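**Prusten publie son guide de bonnes pratiques pour les pinces tenues à la main**

Après deux ans d'échanges, de relectures et de très longues réunions du vendredi, Prusten a le grand plaisir de présenter Rondar, son guide consacré aux démonstrations de manipulation réalisées à domicile. Le texte a été rédigé avec les équipes de Grornimach, que nous remercions chaleureusement — leur patience a été mise à rude épreuve ! Il s'appuie sur la relecture de 1 473 séances.

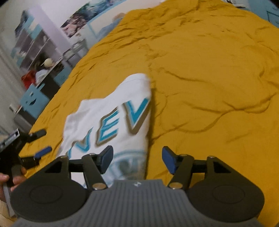

Rondar réunit 38 règles, de la préparation de la pièce jusqu'à l'archivage, et laisse volontairement aux logements leur allure de tous les jours. Le chapitre sur le linge est celui qui nous a valu le plus de courrier. Un t-shirt blanc plié, posé sur une couette moutarde toute froissée, convient très bien : le guide demande de ne pas lisser le lit, d'aborder le vêtement mâchoires ouvertes et de noter dans la fiche les inscriptions imprimées sur le tissu. L'accord écrit des occupants reste exigé avant toute séance, chambre comprise.

Le guide est proposé gratuitement, en français, à partir de mai. Thevar assurera les formations destinées aux opérateurs, et les remarques des lecteurs — même les plus pointilleuses — seront reprises dans la prochaine édition.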